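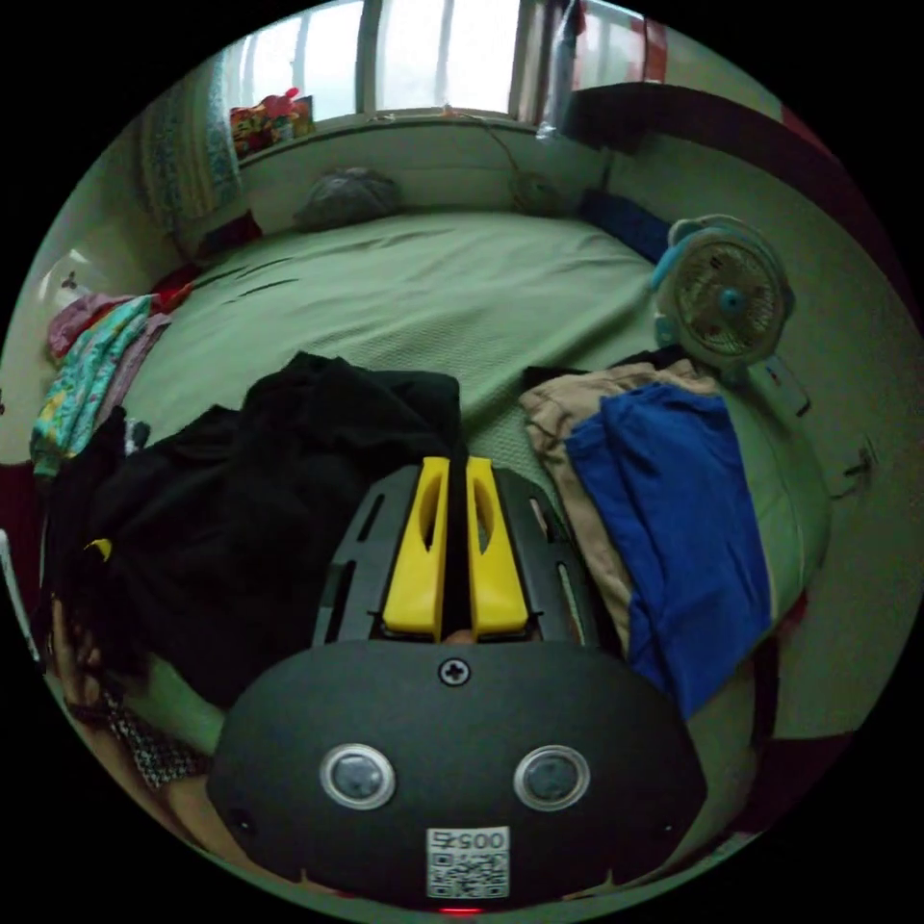 Lillier releases Dornen 2, planning software for two-handed work with soft goods

Lillier today announced the general release of Dornen 2, the second version of its perception and planning software for robots that handle clothing, bedding and other soft goods. The release is available from May to existing licence holders and, for the first time, to universities and small integrators.

Dornen takes recordings of people folding and sorting garments with hand-held grippers and turns them into motion plans that a two-armed robot can follow. Version 2 adds a new garment state model, a rebuilt planner for paired grippers and a set of review tools for the staff who check recordings before they are used in training.

"Cloth has been the hardest material in our catalogue from the beginning," said Mateja Kos, Chief Executive of Lillier. "A shirt has no fixed shape, and its front may be hidden inside a fold. Our customers asked for software that could work from an ordinary bedroom as readily as from a laboratory bench, and the team has organised this release around that request."

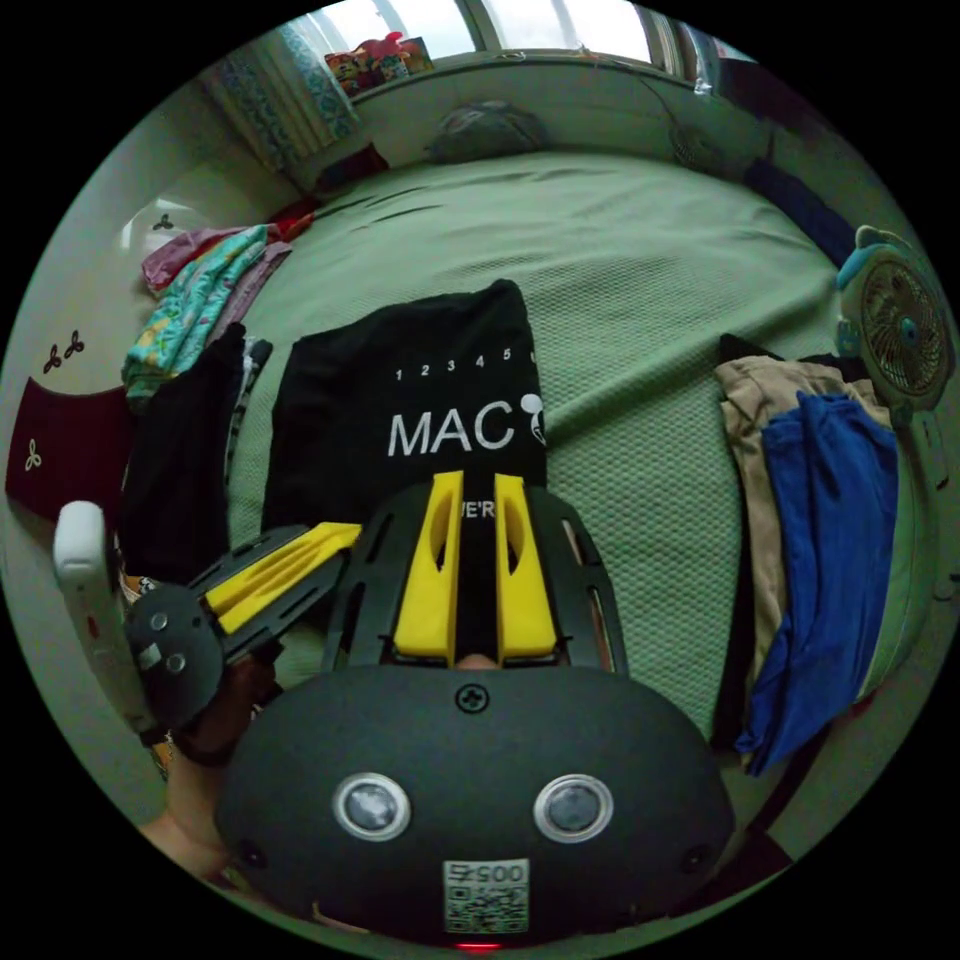
The garment state model estimates which parts of an item are uppermost, which are folded under and where an edge can be grasped. Printed lettering, seams and hems are treated as landmarks when they can be seen, and the model keeps a running estimate of their position when they are covered by a finger or by another layer of cloth. In earlier versions, a landmark that left the view was dropped and had to be found again.

The model was trained on recordings made in 58 homes, using the customers' own beds, tables and clothing. Participants were asked to leave their rooms as they were. Lillier's data team found that window light and patterned fabrics were the two conditions most often linked to errors in version 1, and both were given extra weight in the new training set.

Planning for paired grippers has been rewritten. Dornen 2 treats the left and right grippers as a single problem, so that one can hold a layer in place while the other lifts, turns or smooths. Operators may set limits on reach, speed and fabric tension for each arm, and may lock either arm to a holding role for the length of a task.
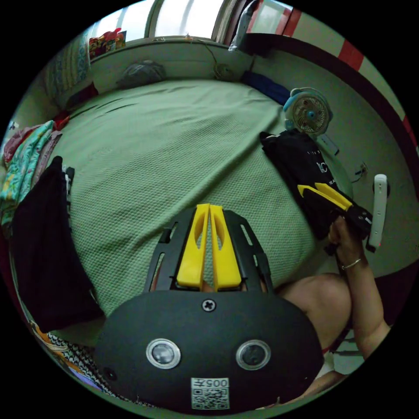
Paired grippers in use during a garment folding session. Dornen 2 plans for both hands together.

"The old planner worked out one hand and then fitted the second around it," said Vratislav Trnka, Head of Planning Software. "That was adequate for towels. With sleeves it led to long pauses while the second arm waited for a clear path. Solving for both at once has cut our planning time by up to 60 per cent on the folding tasks in our internal test set."

The test set consists of 600 folding and sorting tasks and will be supplied with the software, along with the scoring scripts, so that licence holders can repeat the measurements on their own equipment.

Review tools form the third part of the release. Recordings from two grippers are placed on a shared timeline, and a reviewer can mark the start and end of each fold, flag a dropped grasp or set aside a section for a second opinion. Labels are stored separately from the video and can be exported in open formats.
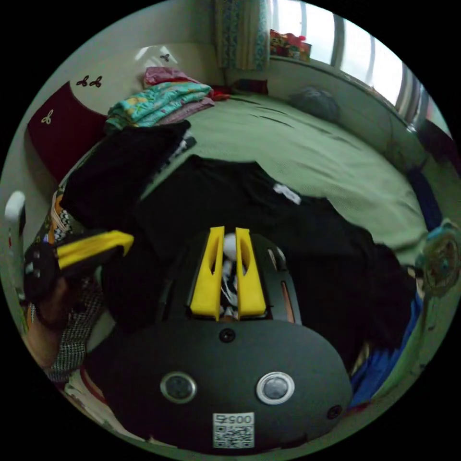

A black garment laid flat on a bed, with folded clothing to one side.

Bermúdez, a commercial laundry operator, has used a pre-release version of the software at its sorting centre. "Our supervisors learned the review screen in a morning," said Nelly Cusi, Operations Manager at Bermúdez. "We still have questions about knitwear, and Lillier has been open with us about where that work stands."

Support for knitwear and for garments with heavy linings remains experimental in Dornen 2 and is switched off by default.

Availability

Dornen 2 runs on Linux and is supplied with drivers for Kistier arms and hand-held grippers. Research licences are offered free of charge to the first 100 university groups to apply. Commercial pricing is available on request. Licence holders on version 1 may upgrade at no cost, and their existing labels will be converted during installation.

About Lillier

Lillier develops perception, planning and data review software for robots that work with soft materials. Its customers include laundries, garment makers and research groups.

Media contact: Alfie Dunmore, Communications, Lillier
Technical enquiries: Zdenka Matić, Customer Engineering, Lillier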